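I have been putting off writing this one, partly from embarrassment and partly from wanting to be sure we had the cause right before I told the whole internet (all 16 of you who subscribe, and thank you, I do mean that). Mirkach is the name we gave our two-armed paper-handling rig, and the job sounds simple enough: take printed pages, get them into a ring binder, close the clip over them. My mother files her gas bills this way every month without any trouble at all. Mirkach has been at it since February and has opinions about it.

For most of the spring things went rather well. The right arm would slide a page in, the left would steady the stack, and we got through 1,590 page moves without anything worse than a dog-eared corner. I had started to leave it running while I made tea, and I'm afraid that is where this story starts.

I was at the kettle when I heard the clip go. If you have ever let a binder clip snap shut near your fingers you will know the noise. By the time I got back the right arm had pulled a page halfway out from under the metal, torn it along the inner edge, and was still pulling - quite calmly, as these things do - with the motors getting warmer and the folder creeping towards the rail. I hit the stop button. It did stop, I'm pleased to say, but it took longer than I liked, and I stood there with my hand still on the button, feeling a bit wobbly.

Waqas Janjua, who looks after our logs over at Holroyd and has far more patience than I do, went through the whole run that evening. The grip had been recorded as "open" when the fingers were still closed on the page. The right hand had been told to let go, the software believed it had, and the arm set off for its next position with the paper still in its grasp. He found 662 late finger readings in that one session, and we had been ignoring every one of them because the warning only ever went to a file that none of us opened.
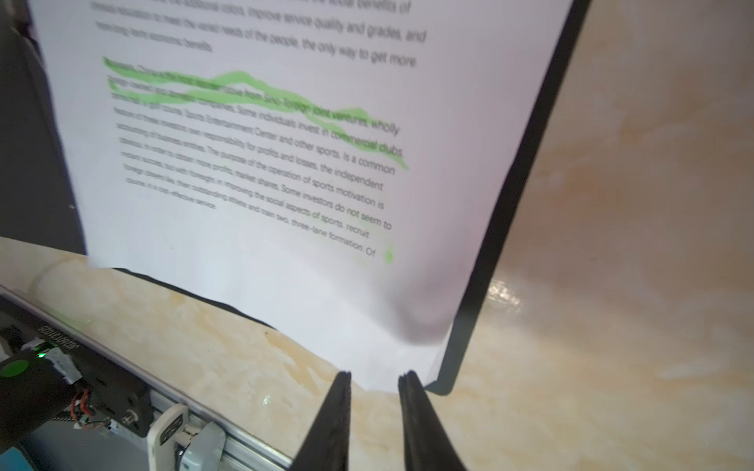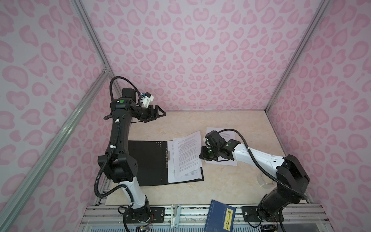 *Mirkach on the marble-patterned table: the highlighted sheet close up, and both arms with the ring binder.*

The fault itself was dull in the end. A connector on the right arm had worked itself a little loose, and each time the arm reached out far enough the signal dropped for a moment. The controller, finding nothing new, simply carried on with whatever it had been told to expect. I wrote that bit myself, I'm sorry to say, two winters ago, when we were in a hurry to show something at Prultgate and I wanted the arms to look smooth. They did look smooth! People were very kind about it over the sandwiches.

So we have changed a few things. If the fingers haven't reported back properly, neither arm moves, and it will sit there looking sulky until someone comes and checks. The pulling force on paper jobs is now capped well below what it takes to tear a sheet, which I tested with a great many old handouts. The cables are tied down properly, and I go over the connectors before each session with a torch and my reading glasses. And I no longer make tea while it's running. Visora, whose table space we share, have been gracious about the noise and asked for a second stop button on their side, so there are now 2 of them and I wish I had thought of it first.

What bothers me still is how ordinary it was. The page was only a page, and a finger would have had more sense than to stay there, but I do reach in to straighten the stack. I had done it that same morning, with the arms paused and (I thought) both hands open.

Waqas wants to run the old logs through his checker to see how many other near misses we slept through. I said yes, though I'm not looking forward to the answer. I'll put the results up when he has them, and if any of you have a good way of telling a gripped sheet from an empty hand without relying on finger position alone, please do leave a comment.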